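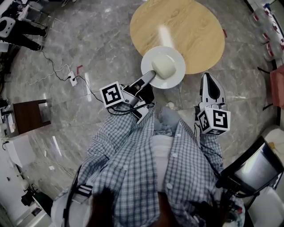 A pair of hand-held grippers, seen from above.

Building Records Officer, Dolan Memorial Hall
Holtard College, Natberg
Fixed term, full time

Holtard College invites applications for the post of Building Records Officer, based in the Office of Campus Buildings. The person appointed will prepare a complete written and drawn record of Dolan Memorial Hall before repairs to the tower and main staircase begin.

About the building

Dolan Memorial Hall stands at the north end of the Natberg campus and is the largest of the college's older buildings. It was put up in the Gothic manner, in limestone on a steel frame, with a central tower, a vaulted entrance hall and a great hall seating 400. The tower has 79 steps from the ringing chamber to the roof. The building remains in daily use for lectures, examinations, degree ceremonies and public concerts.

The stone carving in the entrance hall and the oak paneling in the Clodalier Room are considered the finest work in the building. Neither has been properly recorded. The college holds a large set of the original architect's drawings, but many differ from what was built, particularly above the level of the clock stage, and later changes to the east wing were poorly documented. The lighting in the great hall was replaced without any survey of the plaster ceiling to which it is fixed.

The post

The Building Records Officer will report to the Director of Campus Buildings and will be expected to work closely with the college archives, the outside architects and the stonework contractor. The main duties are as follows:

Prepare a room-by-room account of the building, covering its present condition, materials and known changes.
Compare the original drawings with the building as it stands and note all differences.
Catalog the carved bosses, inscriptions and memorial tablets, including those on the tower stair.
Arrange for photography and measured drawings where these are lacking.
Write the historical sections of the repair plan.
Answer questions about the building from staff, students, former students and the press.
Give occasional talks and tours, including some in the evening.
Keep the record up to date while repairs are under way, and deposit the finished version in the college archives.

The officer will also be asked to advise on the wording of new signs for the entrance hall and the Clodalier Room.

Requirements

Applicants must hold a degree in architectural history, historic preservation, architecture or a closely related subject, and must have at least 2 years of paid experience in recording or researching historic buildings. They must be able to read architectural drawings with confidence and to write clearly for readers who are not specialists.

Knowledge of American collegiate Gothic architecture is desirable, as is experience with building stone, stained glass or decorative plaster. Familiarity with drafting software would be helpful. Training can be provided.

Parts of the work take place on narrow stairs, at height and in unheated rooms. The tower has no elevator. Applicants who would need adjustments to carry out these duties are encouraged to contact the Office of Human Resources before applying, and all such inquiries will be treated in confidence.

Terms

The appointment is for the length of the recording project and the first stage of repairs. Salary will be set according to experience, on the college's professional staff scale. Benefits include health coverage, a retirement plan, paid leave, use of the college library and reduced tuition for part-time study. The usual working day ends at 4 p.m. during the winter months, when daylight in the tower is limited. Evening tours are repaid with time off.

An office is provided on the ground floor of the east wing. The post cannot be carried out remotely, although some writing days at home may be agreed with the Director.

How to apply

Applications should consist of a cover letter, a résumé, the names of two references and one sample of written work on a historic building or structure. The sample may be published or unpublished. Where it was written jointly, applicants should state which sections are their own. References will be contacted only for candidates who are invited to interview.

Materials should be sent to the Office of Human Resources, Holtard College, Natberg, marked "Building Records Officer." Review of applications will begin in November and will continue until the post is filled. Interviews will be held on campus and will include a visit to the tower; candidates should wear flat, closed shoes. Reasonable travel costs will be repaid on presentation of receipts.

Holtard College is an equal opportunity employer and welcomes applications from all qualified persons.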